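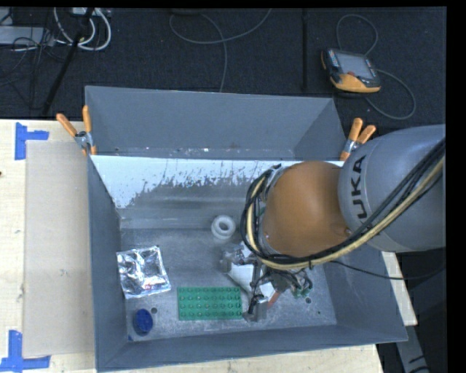
## About Prireo

Prireo is a small research group of 9 people, led by Onyekachi Okoro. We study how a robot arm can choose a good grasp in a bin when the objects are very different, for example a foil pouch and a building-block plate.

Our method is named Igwe. It compares 24 possible grasps and tries first the one with the smallest risk of touching the bin wall. In June we finished a test of 3417 picks. Flat objects near the walls remain difficult for us, and we continue to work on them.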